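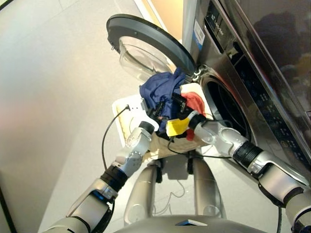 Catinca Sima
Community Stories Writer, Hunatdale Hearing Fund

I got to Yến Doãn's kitchen an hour early (my fault, I misread the bus times) and she just laughed and handed me a peeler. So we talked over a pile of carrots.

Yến is 26 and works the front desk at a dental office. She's been losing her hearing since middle school, and for years she got by on lip-reading and a lot of nodding.

"I was a champion nodder," she told me. "My cousin once asked if I'd be a bridesmaid and I nodded, and I found out in December when the dress showed up!"

Her old hearing aids quit on her two years ago. A new pair was way out of reach, so she put them in a drawer and stopped answering the phone. It was her neighbor, Edeltraud Lanz, who drove her to our clinic day in Clonska and sat with her the whole morning. The fitting cost her $300 on our sliding scale, paid off over 4 months.

I asked what she heard first, expecting something sweet, like birds.

"My own jacket," she said. "It's so loud! I took it off in the parking lot and Edeltraud thought I was sick."

The first weeks weren't all fun. Restaurants gave her headaches, and she went back twice so our audiologist, Giang Bạch, could turn things down a little. "Giang kept saying to wear them one more hour each day," Yến said. "I was kind of mad about it. I did it, though."

She takes calls at work now, including from the patients who mumble. She's also signed up to greet people at the next Clonska clinic, and she wants a chair by the door.

"I remember walking in there and not catching a word," she said. "I'll write stuff down for them if they want. I have a whole box of pens."

Then she made me finish the carrots.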